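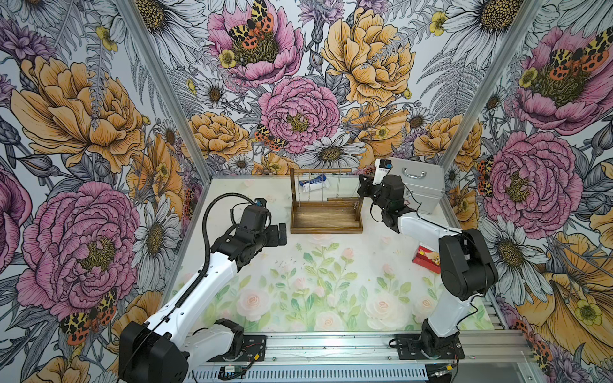 COMUNICACIÓN CORPORATIVA

Compartir 17 · Comentarios 2

Briltard refuerza su servicio de comunicación interna

1 de septiembre de 2018

Briltard incorpora a su cartera un servicio estable de comunicación interna, dirigido a empresas con plantillas repartidas en varios centros de trabajo. La dirección del área corresponde a Lihua Jia, procedente de la consultora Courtois, donde tuvo a su cargo los boletines para empleados y los planes de comunicación en procesos de fusión.

El nuevo servicio comprende la auditoría de los canales existentes, la redacción de publicaciones periódicas y la formación de portavoces y mandos intermedios. Durante el mes de agosto se llevó a cabo la primera auditoría completa, encargada por el grupo Stondia. El equipo revisó 169 comunicados remitidos a la plantilla y recogió 908 respuestas a un cuestionario distribuido entre los 2000 empleados del grupo. Los resultados indican que los avisos sobre turnos y prestaciones son los más leídos, mientras que las cartas de la dirección se consultan sobre todo cuando las reenvía el responsable directo.

A partir de estos datos, Stondia reducirá el número de envíos generales y dará a cada centro un espacio propio en el boletín mensual. Clirnov, cliente de Briltard en relaciones con los medios, ha solicitado una revisión similar para sus oficinas comerciales.

Las empresas interesadas en recibir el programa de formación pueden dirigirse a su ejecutivo de cuentas habitual. Las sesiones se imparten en las instalaciones del cliente, en grupos de un máximo de 17 asistentes.

Compartido 17 veces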